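May 4, 2023. Harasym bench, tower no. 31

Started late, Jennylyn had the good screwdriver set over in Ultmont. Side panel stuck again, front edge needs a push before it slides. Dust not as bad as the January ones.

Drive rails: blue ones only, the gray ones from the Flostotlow box are too fat and bind halfway. Wael wants them all tossed. I'd keep a few.

Memory. Latches stiff on this board. Press both ends open before pulling, dont rock the module. Daniyal bent a latch last week and we lost 90 minutes hunting for a board to swap.

SATA cable: unplug at the drive end first, leave the board end on. Otherwise it drops behind the cage and you need tweezers. Mohsin says label them. Ok, but who has tape.

Paste: old stuff came off with two wipes, third one clean. New tube is in drawer, the 80 g one is dried out, toss.

Parts go in the gray fixture as they come out, drive up top, CPU and RAM lower down. Stop leaving things on the corrugated part, small screws roll into the grooves and then its a magnet job.
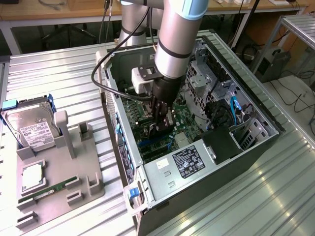

PARTS OUT / PARTS IN

Hard disk standing in its slot, rails still on. CPU and the green RAM module below it on the fixture. Power supply stays in the case, also the drive cage.

To do
- ask Araceli re: spare latches, Olten order
- more clip holders, same print file
- wipe cnt: 255 left in the tub, enough for now
- put the screwdrivers BACK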